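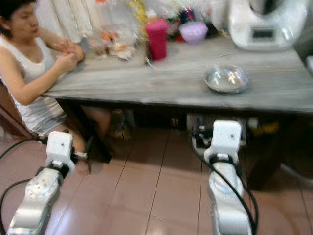 Stale, soft, soggy: what water does to food
Stindedcombe Evening Classes, Kitchen Science, handout for session 2

I love this session, and I hope you will too! We have 90 minutes and a lot of eating to do. Please read these notes before you come.

Two kinds of stale
Leave a cracker out and it goes soft. Leave a slice of bread out and it goes hard. We call both of them stale, yet quite different things are going on.

A cracker starts off very dry. Air in a normal room holds water vapour, and the cracker soaks it up until it stops snapping when you bite. A few minutes in a warm oven will drive the water off again (wonderful trick, do try it).

Bread is stranger. When a loaf bakes, its starch swells with water and turns soft. As it cools, the starch slowly packs itself back into a tighter, firmer order. A loaf can go firm like this even when it's wrapped up and has hardly lost any water at all!

The fridge puzzle
Starch firms up fastest at fridge temperatures, so bread in the fridge goes stale sooner than bread in the cupboard. The freezer nearly stops the change. Toasting loosens the starch again for a while, and that's why yesterday's toast bread tastes so good hot and so dull once it's cold.

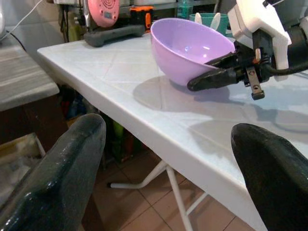 To do at home
Put 6 plain crackers on a plate and 6 in a jar with a tight lid. Leave both for 2 days in the same room. Taste one from each, listening as you bite, and write down what you hear before you write down what you taste. Sound matters hugely here, and most of us forget to notice it.

If you have any bread to spare, keep one slice wrapped in the cupboard and one wrapped in the fridge, and press each with a thumb morning and evening.

Words to know
Retrogradation: starch going back to a firmer order as it cools and sits.
Humectant: something that holds on to water, such as honey or glycerine. Look for these on cake labels.

Next time: sugar, from syrup to toffee. Bring an apron and your cracker notes.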